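4.2 Saisir un récipient plein : comparaison des deux préhenseurs en simulation

Nous en venons maintenant à la partie de l'étude qui nous a, de loin, le plus occupés, et qui a pourtant commencé comme une simple vérification de routine. La section précédente portait sur des objets isolés, posés à plat, pour lesquels les 2 préhenseurs retenus (l'Alside, à doigts articulés, et le Brophy, à mors parallèles) donnent des résultats si proches qu'il serait hasardeux d'en recommander un plutôt que l'autre. Restait à savoir ce que deviennent ces résultats lorsque l'objet à déplacer en contient un autre, cas fort banal dans une cuisine et que les bancs d'essai que nous connaissons laissent volontiers de côté.

Le protocole est resté volontairement modeste. Toutes les scènes ont été produites dans le simulateur Itik, avec le même bras, le même contrôleur en impédance et la même caméra embarquée au poignet, orientée vers les doigts. Un fruit est déposé dans un récipient cylindrique, lui-même placé sur une table en bois ; le préhenseur doit s'approcher, se refermer sur le récipient, le soulever puis le reposer sans que le fruit en sorte. Nous avons exécuté 3000 essais, répartis à parts égales entre les deux préhenseurs, en faisant varier la position du récipient, l'éclairage et le coefficient de frottement de la paroi. Les textures du bois et la présence d'autres objets sur la table ont été tirées au hasard, suivant en cela une suggestion de Bríd Kinsella, qui craignait à juste titre que le détecteur ne s'habitue trop bien à un décor unique.

Il faut dire un mot de la caméra, car elle pèse plus qu'on ne le croirait sur la comparaison. Avec les doigts articulés, une bonne part de l'image est occupée par la mécanique elle-même, et la zone utile se réduit à l'espace compris entre les deux doigts et à ce qui se trouve juste devant. Nous avons longtemps hésité à déplacer le capteur vers l'avant-bras, avant d'y renoncer : le point de vue depuis le poignet est celui dont disposera le système réel, et nous tenions à conserver ses défauts en même temps que ses qualités.
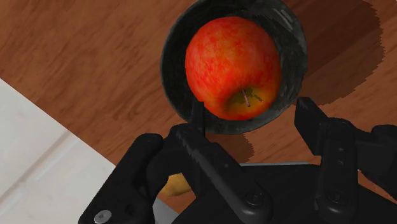
Figure 7. Vue de la caméra embarquée, préhenseur Alside, simulateur Itik. Pomme dans un récipient sombre ; le doigt gauche touche le bord, le doigt droit se trouve près de la base, à droite.

Le critère de réussite a demandé, lui aussi, quelques tâtonnements. Dans une première version, nous comptions comme réussi tout essai au terme duquel le récipient se trouvait à la hauteur voulue, mais Gearóid Kinsella a fait remarquer, en relisant patiemment les enregistrements, que certains de ces essais s'achevaient avec un fruit penché sur le bord ou coincé contre un doigt. Nous avons donc ajouté une condition sur l'inclinaison, ainsi qu'une seconde sur la position du fruit, et nous avons tout recompté depuis le début. L'exercice fut un peu ingrat, nous en convenons volontiers, et il a eu raison d'une bonne partie de notre mois d'août.

Avec ce critère plus sévère, 1511 essais ont été retenus comme réussis, les deux préhenseurs confondus. La différence entre l'Alside et le Brophy n'apparaît guère tant que le frottement de la paroi reste élevé. Elle se creuse dès que celui-ci diminue : les mors parallèles du Brophy, qui arrivent ensemble au contact, tiennent alors mieux le récipient, tandis que les doigts articulés de l'Alside ont tendance à le pousser légèrement avant de le saisir. Cette poussée est sans conséquence pour un récipient vide et léger. Elle devient gênante lorsque le fruit remplit presque toute l'ouverture, parce que le moindre basculement le porte contre le bord.

Nous avons cherché d'où venait cette poussée, et la réponse tient pour l'essentiel à l'ordre des contacts. Quand un doigt rencontre le récipient avant l'autre, le contrôleur poursuit la fermeture jusqu'à ce que l'effort mesuré dépasse le seuil ; entre-temps, le récipient glisse ou pivote. En abaissant le seuil de 40 pour cent sur l'Alside, nous avons obtenu un comportement nettement plus doux, au prix d'une prise parfois trop lâche au moment du levage. Un réglage en deux temps (seuil bas jusqu'au second contact, puis seuil nominal) nous paraît la meilleure voie, et c'est celui que nous utilisons dans la suite de l'article.

Le Brophy n'est pas pour autant exempt de reproches. Son ouverture maximale oblige à un centrage soigneux, et lorsque l'estimation de la position se trompe un tant soit peu, un mors descend sur le rebord au lieu de passer à l'extérieur. L'Alside pardonne beaucoup mieux ce genre d'écart, grâce à la forme de ses doigts, et nous comprenons fort bien que nos collègues du projet Presgate lui gardent leur préférence pour les objets de forme irrégulière.

Une dernière remarque concerne les ombres. Le moteur de rendu d'Itik, dans la configuration rapide que nous avons employée, produit des contours en escalier, et le détecteur les a quelquefois pris pour le bord d'un objet. Nous avons comparé, sur un sous-ensemble d'essais, le rendu rapide et un rendu plus fin : les erreurs de localisation diminuent avec le second, mais le classement des deux préhenseurs demeure inchangé. Nous avons donc conservé le rendu rapide pour la série complète, et la section 4.3 reprend les mêmes scènes avec le réglage en deux temps.

Partages : 2 · Commentaires : 40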